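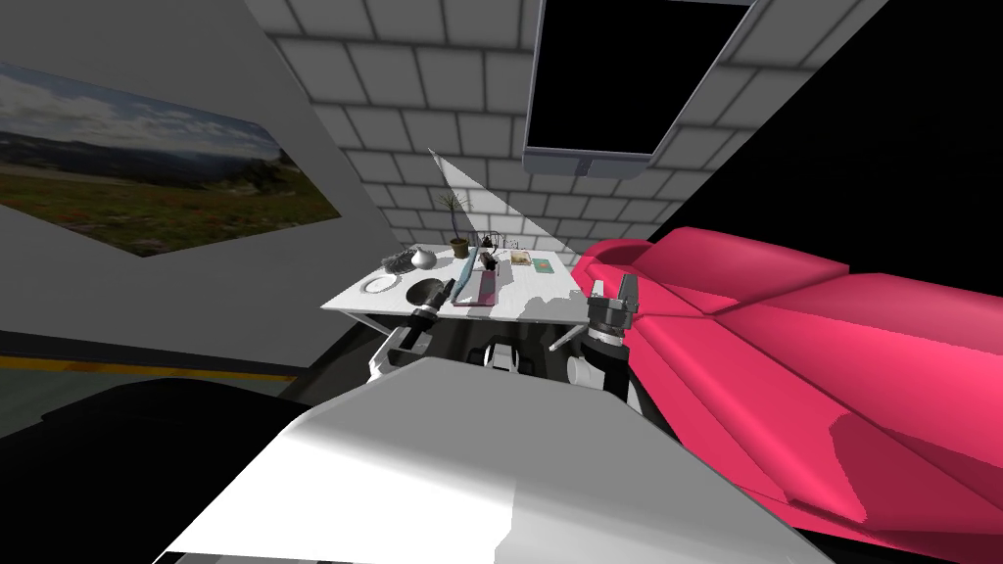
I bought a couch in January and I've been meaning to write about it ever since, partly so I stop telling the whole story at dinner. It's the Cirkau three-seater from Dirnberg, the long low one with the loose back cushions, and I've now sat, napped, worked and eaten an embarrassing amount of toast on it. So this is a proper review, with the bad bits left in.

First, the hunt. My old couch was a hand-me-down with a bar across the middle that you learned to sit around (guests did not know this, and guests suffered). I gave myself the whole holiday season to find a new one and sat on everything in a twenty-minute drive. Most of them felt great for the first minute and then my tailbone started complaining. The Cirkau was the one I forgot I was sitting on. I was in the showroom reading the care tag and the salesman came back and asked if I was still thinking about it, and I'd been there for 25 minutes!

Clyde Lindgren, the salesman in question, did not push me at all, which I appreciated. He did tell me to go home and measure the stairwell before I paid for anything. I went home and measured the stairwell. Please measure your stairwell.

Delivery and setup

It comes in three boxes, and the biggest one is a beast. The delivery people carried everything up and left it in the front room, but they don't put it together unless you pay extra, and I am cheap. The base is two halves that hook together with metal brackets, then the arms slide down over posts, then the legs screw in from underneath. The booklet has drawings only and the drawing for the left arm is the right arm printed backward, so I put it on wrong and had to wrestle it off again. My neighbor Kiros Tilahun heard the language through the wall and came over to hold the other end. With two people it's easy. By myself I would still be there.

Legs: they ship with little felt pads already stuck on and mine started peeling in the first month. I bought a sheet of thicker felt and cut my own circles and those have stayed put. For what this thing costs I'd have liked better pads.

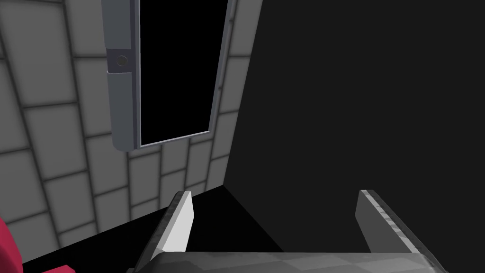
7 min read

Comfort

OK, the part you care about. The seat is on the firm side. If you want to sink in and vanish, get something else, because this one holds you up. I like that. I have a bad hip and on soft couches I get stuck like a turtle, and with this one I can stand up holding a cup of coffee and not spill it. It did soften a little after a few weeks, mostly at my end (I sit at the same end every single night, I know, I know).

The back cushions are the weak spot. They're stuffed with that chopped-up foam and feather mix, and by bedtime they've slumped forward and you look like you're sitting in front of three sad pillows. You have to punch them back into shape. I do it in the morning while the kettle boils and it's fine, but my sister came to stay and didn't know, and by her second evening the whole thing looked slept in. Which it was, by her.

About sleeping on it! It's long enough for me flat out with my shoes off, and I'm not short. Sister is taller and her feet went up on the arm. She says she slept well. She also says that about airplanes.

The fabric

You can get it in a flat weave they call Mutia or a fuzzier one called Kassa. I took both sample squares home and did what any normal person would do, which is put olive oil, red wine and ketchup on them. On my squares the Mutia let go of the wine with dish soap and cold water. The ketchup took two goes. The oil never fully left either one. Kassa is much nicer to touch and I nearly picked it anyway, but it grabs hair like you wouldn't believe, and I have a long-haired cat who sheds for a living. So I went with Mutia and I'm glad.

The seat covers come off with a zipper and wash on cold. Getting them back on is a workout. Do it while they're still very slightly damp and they'll stretch over the corners; wait until they're bone dry and you'll be swearing at a zipper. The cover on the base doesn't come off at all, which seems like a strange choice when that's right where everybody's heels go.

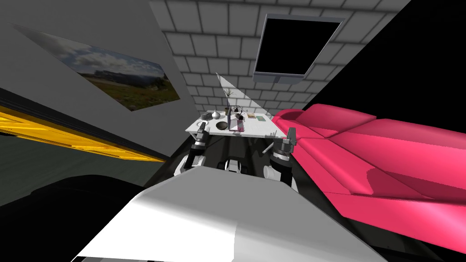 My one real fight with the company was over a seam. After the first wash, a seam on the middle cushion opened up along the back, enough to get a finger in. I wrote to them with my order number and they asked for the number on the tag, then the receipt, then the tag number again. It took 13 days to get a person who would just say yes. Once I had that person, though, the new cover was at my door in no time, and they told me to keep the old one. I sewed it up and it's my spare. So, slow but decent?

Money

The three-seater was on sale when I got it and I won't pretend I'd have paid full price. The matching footstool is $359, and I said no thank you and got a plain storage bench secondhand for $26. My feet can't tell. If you have that kind of cash for a footstool, it does have a nice lid, and it's the same height as the seat so you can shove it up against the front and make a sort of daybed.

Stuff I'd want to know if I were you

The arms are wide and flat and you will put drinks on them. I have not spilled one yet but the cat has looked at several.

There's a gap under the base just high enough for toys, pens and one slipper to go in, and too low for my vacuum head. I use a yardstick.

It had a new-furniture smell for roughly two weeks. Opening the windows in winter was no fun.

The bracket in the middle can work loose. Mine started to creak in spring, I tipped the couch back, gave the bolts a turn, and it went quiet. Hang on to the little wrench they give you. I taped mine to the underside.

Would I buy it again? Yes, on sale, in Mutia, with my own felt pads ready to go and Kiros already in the room. Four out of five. I'd go four and a half if they fixed the back cushions, and if anyone from Dirnberg is reading, please also fix the drawing of the left arm.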